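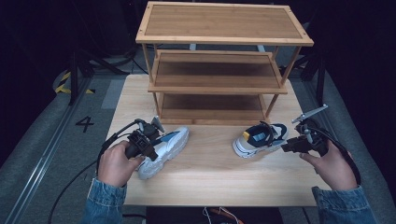

Lecture 4: Learning from hand-held grippers

Notes by Emiko Kawaguchi, 12 Jun 2019

The task is to put a pair of sneakers on a rack. A person holds one gripper in each hand and does the work directly, so no robot arm is needed during recording. We train the policy later from the gripper views and the head view.

Before the lab, please read section 3 of the Nomura notes. 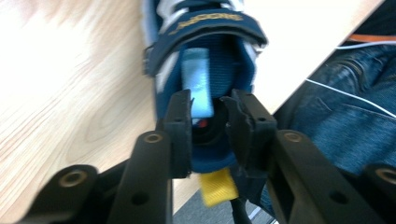

Choice of grasp

The fingers close on the heel collar. This part is soft - the policy must learn a grasp, and also how the shoe may turn after it.

Inspection of finger pads

Check both inner faces before each set of 25 demonstrations. Write any damage in the log.

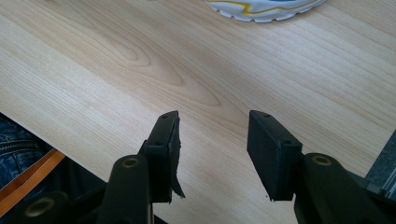

Fig. 3. Open fingers. The padding on the left finger is torn and partly peeled off.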